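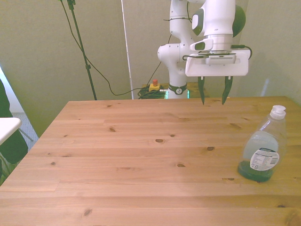
Plarkach is a grasp-planning add-on for parallel-jaw grippers, sold by Jetent as a yearly license. The claim on the box is that it handles clear containers without extra sensors or retraining. We stock it, and we think buyers should read the method before the claim. Transparent objects are hard for depth cameras, and a soap bottle like this one, see-through plastic with a white cap, a white label and a little green liquid at the bottom, gives the planner more help than it may seem. The label and the cap are both easy to find. A bare bottle has neither.

What the method does

Plarkach guesses the outline of an object from a color image, fills in the missing depth, and ranks grasps by how wide the jaws must open. Jetent's report lists 3000 grasp attempts, of which 1138 used transparent items. The headline success rate covers the full set. There is no separate figure for the transparent items, and we have asked for one since March.

Only 9 container shapes were used, and the report doesn't say how many had labels. It also leaves out fill level. A nearly empty bottle tips at a touch – a full one doesn't – so that matters if you plan to pick from an open table.

What we'd trust it for

Labeled bottles, standing upright, well spaced, in steady light. Bins of mixed clear parts are another matter, and we wouldn't buy it for those on the present evidence.

Compatibility

Works with Hollmann and Jikum arm controllers. Needs a color camera, not included. Two-finger grippers only; suction tools are not supported.

License

One seat, 12 months, up to 5 arms. Trial keys are available on request. Run the trial on your own containers with the labels peeled off, and keep the failures as well as the successes.

Page last checked 10th June.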